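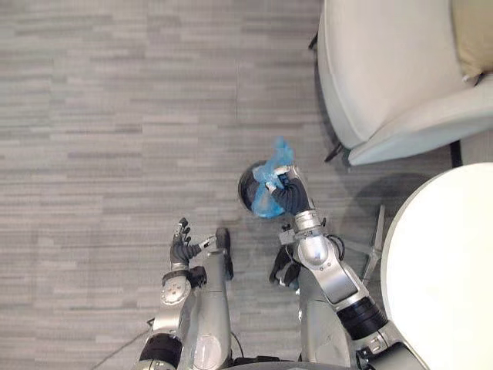
Arms over the carpet tiles, small wastebasket ahead.

Friday, July

Tracking vest data from the Osimville friendly, second pass. Units are Lusico, one per outfield player, firmware unchanged from last month.

File for the right winger stops at minute 74. Battery, going by the log: voltage falls away from minute 70 and the last 16 packets are empty. He was not substituted until the end, so his distance total can't be compared with the others. Left it out of the squad table.

Sprint threshold still wrong in the Brostura export. It uses the junior setting, which inflates the count for both full-backs. Reran with the senior value. Centre midfield hardly changes.

Goalkeeper drills: Ristić ball launcher, 960 shots logged over the block. Speed readings steady. Spin readings drift upwards after each restart, then settle. Do not use the first set of any session until this is understood.

Storage: raw files now take up 4000 MB on the shared drive. Old pre-season folders can go once the coaches have their copies.

To do: swap the winger's battery, repeat the launcher restart with the cover off, ask Brostura where the threshold default is stored.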